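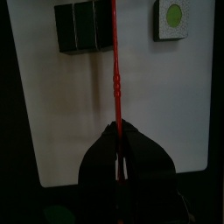
Red rod in the black gripper, wrist camera view. The ridged part of the rod is above the jaws.

Workshop Tips: Comparing Grippers on a Small Bench Arm

These notes are for anyone with a hobby or light-duty arm on the bench and more than one gripper to choose from. We ran two grippers on the same arm through June, a wide-jaw model from Ultham and a narrow one from Skála, using things that were already in the shop and the kitchen drawer.

Pick your test objects first

Use objects you already handle. A thin glossy stick is a good first one. It shows up poor jaw alignment right away, and it costs next to nothing to replace. Add something boxy, something heavy for its size, and something soft. Keep the same objects for every gripper you try. If one gets chipped or bent, retire it and start the comparison again with a new one.

Wipe smooth objects between runs. Finger oil on a glossy surface changes the grip more than you would expect. A dry cotton rag is enough.

Where to grip a thin rod

If the rod has rings or a ridged section, decide before you start whether the jaws will close on it or on the smooth part. The two give different results and should not go in the same column. Ridges can hold a rod well against sliding, but wide flat fingers may sit on only one or two of the bumps and let the rod rock.

On the smooth part, look for sliding along the length. Put a strip of masking tape on the rod flush with the top of the fingers, lift, hold for a minute, and see if the tape has moved. On a tapered rod, grip in the same spot each time. A piece of tape works as a marker for this too.

Wide fingers or narrow

The Ultham gripper was better at keeping a rod in line. More finger touches the rod, so it has less room to swing. The drawback is the view. With a wrist camera, big black fingers fill the lower part of the picture and hide whatever is directly under them. You see the top of the rod clearly and very little of the bottom.

The Skála gripper left more of the work in view but let long rods pivot. It was the better choice for small blocks set close together, where the wide fingers bumped the neighbors on the way down.

If you can only buy one and you mostly handle sticks, brushes, and utensils, get the wide one.

Set up the background

Lay a plain, pale board under the work. A red or dark rod is easy to pick out against off-white, and you can judge whether it is straight by comparing it with the edge of the board. Leave the middle clear and push other objects toward the far side.

Watch the light. Matte black fingers on a dark bench nearly disappear in a dim room, and then you can't tell where the jaws end. A desk lamp off to one side helps. Avoid putting it straight overhead, where it makes a hot streak on anything shiny. We did our camera runs after 4 p.m. with the blinds down so the daylight didn't shift on us.

Cables

Leave slack at the wrist, but not so much that a loop can catch on the work. Turn the wrist to both ends of its travel by hand with the power off and watch the cable the whole way. Use a soft hook-and-loop tie. Zip ties pulled tight will pinch thin cable.

Controller settings

We used a Minau controller for both grippers. It takes jaw force as a plain number from 0 to 3000. Start at 600 and go up in small steps until the rod stops sliding, then stop there. Painted or coated rods will mark if you keep going. Both grippers held our thinnest stick at settings below half of the range.

Save the settings under the name of the object, not the date. You will be looking for "red stick" later on.

Slow the closing speed down for round things. Fast jaws knock a rod out of line before they have hold of it.

Keeping score

One sheet of paper per gripper. Write down the object, the grip spot, the force setting, and one of three results: held, slid, or dropped. We did 62 lifts with each gripper, and that was plenty to see the difference. Note any drop where you bumped the bench and run it again.

Cleaning up

Brush dust out of the seam between the fingers with an old toothbrush. Check the pads for shiny spots, which mean they are wearing. Fukus sells stick-on replacement pads that can be cut with scissors and fit both grippers. Let new ones sit overnight before using them.

Park the arm with the jaws slightly open so the pads don't take a set.

We use cookies to remember your preferences and count visits to this site. By continuing to browse you agree to our use of cookies. Accept | Manage settings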